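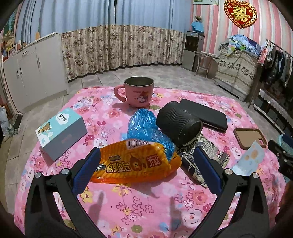
**Figure 3.** Table in a participating household: a pink mug with a stainless-steel interior, a plastic bag and a food package on a floral cloth.

### 3.2 Household sample and unit of record

The survey was carried out in two housing districts, Misero and Litomholm, which are served by the same waste contractor but differ in collection interval. Misero is collected every week. Litomholm moved to fortnightly collection of residual waste before the study began, with food waste still taken weekly. Both districts consist mainly of flats with shared bin stores, so that weights taken at the kerb cannot be assigned to single homes. For this reason all material was recorded indoors, at the point where it was discarded.

A total of 112 households completed the full recording period. Of these, 44 were in Litomholm and the remainder in Misero. Households that missed more than one weekly return were left out of the main analysis and are treated separately in Section 5.

The unit of record was the single packaging item, defined as any object sold or supplied for the purpose of holding, wrapping or carrying goods and no longer wanted by the household. Lids, sleeves and inner trays were entered as part of the parent item if they were thrown away together, and as items in their own right if they were not. Reusable drinking vessels, lunch boxes and storage jars fell outside the definition, as did cloths and other table linen. Tables such as the one in Figure 3 commonly hold both kinds of object, and the recording sheet therefore asked for discarded items only.

### 3.3 Material classes

Items were sorted into seven classes: rigid plastic, flexible plastic, paper and board, metal, glass, composite, and unknown. The class of flexible plastic was divided further into carrier bags, food wrappers and other film. Earlier work with the Flillano coding scheme placed bags and wrappers in one group, but the two behave differently in the home. A wrapper is usually discarded once, soon after opening. A bag may be kept, folded, used to line a bin or used to hold other waste, and its date of purchase says little about its date of disposal.

Coding was done from the recording sheets by two coders working apart. Where a household had kept the printed label, the coder checked the stated material against the household's own entry. Where the two disagreed, the label was preferred. Items with no label and no clear entry were placed in the unknown class – they were not shared out among the other classes in proportion, as is sometimes done, because the unknown items were thought to be mostly film and sharing them out would have understated that class.

Composite items caused the most difficulty. A pouch with a metallised inner layer looks and feels much like plain film, and households entered such pouches as plastic, as foil or as both. All pouches with a visible metallised layer were coded as composite whatever the household had written.

### 3.4 Weighing

Each household was supplied with a Mahrous kitchen scale reading to one gram. Light film items fall close to or below this limit when weighed singly. Households were asked to collect film in a paper sack and to weigh the sack at the end of the week, subtracting its empty weight, which was printed on the side. Rigid items were rinsed, drained overnight and weighed one at a time.

Food residue remains a source of error. Six households in Misero agreed to return their film sacks unwashed so that residue could be measured by weighing before and after cleaning. The correction obtained from this small group was applied to food wrappers in both districts. It was not applied to carrier bags, for which the returned sacks gave too few soiled items to support a separate value.

### 3.5 Recording period and season

Recording began on Tuesday, March 1, 2022 and ran without a break until the last week of August. Start and end weeks were shortened in some homes by the delivery of the scales, and weights for these weeks were scaled to a full week before averaging. The period takes in spring and summer only. Drinks packaging is likely to be higher, and packaging from hot prepared food lower, than would be found over a full year. No seasonal correction was attempted.

Weekly weights were divided by the number of people sleeping in the home on at least four nights of that week. Visitors staying for shorter periods were ignored. The resulting figures, in grams per person per week, are used in all comparisons between the two districts in Section 4, where results for flexible plastic are given first for the whole class and then for bags and wrappers separately.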